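Keeping cables down on a wooden floor without ruining the finish

Last updated: October
28/03/2023, posted by Kieran Bloxham

Hello all, long-time reader and first-time poster, so please forgive me if this belongs in the flooring section instead. I share the use of a big upstairs room in Hatside with a few other people, and it has a really lovely floor, gray-brown wooden planks in long strips, and everybody who walks in says something nice about it. I'm very fond of it too. My trouble is with what ends up lying on top of it. There's never an outlet where you want one, and so by the middle of any afternoon there are cables going from the wall to wherever people happen to be working, and those same people are up on their feet and moving around with their eyes on something else entirely.

I've caught my toe twice this month, once with a mug of tea in my hand (the floor survived, the mug didn't!), and a friend of mine came down on one knee pretty hard. She was very nice about it, but it did make me think I should sort this out properly before it's somebody's wrist.

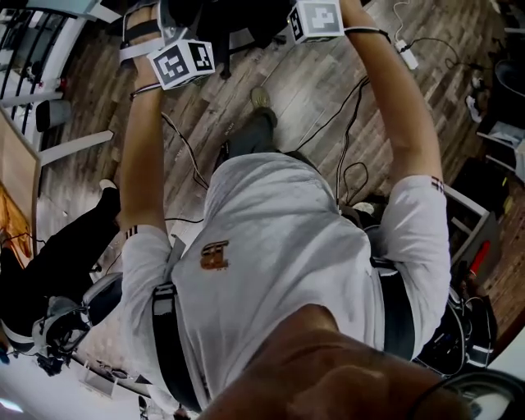
Tape is what I tried first, and I'd love to hear from anyone who has made it work on wood. I used ordinary silver duct tape from the kitchen drawer and left it down for 3 weeks, which I now know was silly of me. It came up in strings and left two dull, sticky tracks that I'm still picking at. The landlord's agent at Plasarby was decent about it but asked me not to do it again. The trouble is that without tape the cables wander wherever they like. The black ones come in across the planks and loop right beside your foot, and then there's that white power adapter lying out on the boards with its cord attached, and I'm never sure whether it's better to leave a lump like that in the open where people can see it or tuck it away somewhere. The cords themselves are hard enough to spot against the darker grain once the light starts to go.

So what do people use? I can't drill into anything, I can't leave anything down overnight, and it all has to come up quickly at the end of the day, as there's another group in the room in the mornings. I'd like to keep the total under 300 dollars if I can. We do take our shoes off for some things and keep them on for others, if that makes any difference to what you'd suggest. Thank you so much in advance, and sorry for the essay!

Dragica Delić

Oh, I feel for you with the duct tape, Kieran. I did precisely the same thing in my mother's dining room one Christmas and I heard about it for years afterward.

First, the sticky tracks. Try a soft cloth with warm water and a tiny drop of dish soap, wrung out until it's barely damp, and rub along the grain. If that doesn't shift it, a little mineral spirits on a rag will usually lift tape residue, but please do a test patch somewhere under the radiator first and open the windows. Don't scrape with anything metal. An old plastic store card works nicely, and you can throw it away when the edge gets gummy. Check with your agent about what finish is on the boards before you use anything stronger than soap, as waxed and oiled floors are a lot fussier than varnished ones.

For the cables, I'd get rubber floor covers, the low ramp kind with a channel underneath. They just sit there by their own weight, so nothing sticks to the wood, and they roll up at the end of the day. Buy them in a bright color or with a yellow stripe so that people notice them. I would put a thin cotton runner or some felt underneath, though, because some rubber can discolor a finish if it's left in one place for a long time. You're lifting yours every night and would probably be fine without, but I'm a worrier and I'd do it anyway.

Measure before you order! I bought 2 lengths for our dance room in Ernthorpe and they stopped just short of the doorway, so of course everybody tripped on the bit that was left over. Also wipe the undersides every so often. Grit gets stuck in the ridges and then you're sanding your own floor each time someone steps on it.

About the power adapter, I'd move it back against the wall and use a longer lead on the low-voltage side if you can find one that's right for it. Don't put it under a rug or inside a cover, they get warm and need some air around them.

Demyd Shevchuk

gaffer tape, not duct. comes up clean if you pull it back low and slow and don't leave it overnight. even so I wouldn't put it on old varnish, try a corner first

Fedir Onyshchenko

Dragica has covered most of it and I agree with her about the covers. What I'd add is to think about the route before you buy anything at all. Stand in the doorway and watch where people really walk for an afternoon, then take the cables around the edge of the room, even if it means a longer run, and cross the open floor in one spot only. We had them coming in at every angle in our old place and it felt like wading. Now they go along the baseboard, held together with hook-and-loop ties, and come out to the middle at a single crossing with a cover over it, and people have learned to step there without thinking.

Leave the slack at the wall end, too. Loops in the middle of the floor are much worse than a straight cable, because a toe goes in under a loop and takes it along. If you need slack out where people are moving, have someone hold it or keep it up on a chair back. And if you're using extension cords, please don't plug one into another to get the distance. Get a single cord of the right length and the proper rating.

With what's left of your budget I'd buy a decent lamp for that end of the room. You mentioned losing sight of the cords when the light goes, and a lamp did more for us than I expected.

Kieran Bloxham

Thank you all, you're very kind! The soap and water got most of the first track up and I'm going to ask Plasarby what the finish is before I go any further with the second. I walked the edge of the room with a tape measure last night and it's a longer way around than I'd thought, but there's only the one door to get past, so I think a single crossing will do it. Fedir, I've moved a lamp in from home to try. Demyd, I might be brave and test a bit of gaffer behind the door.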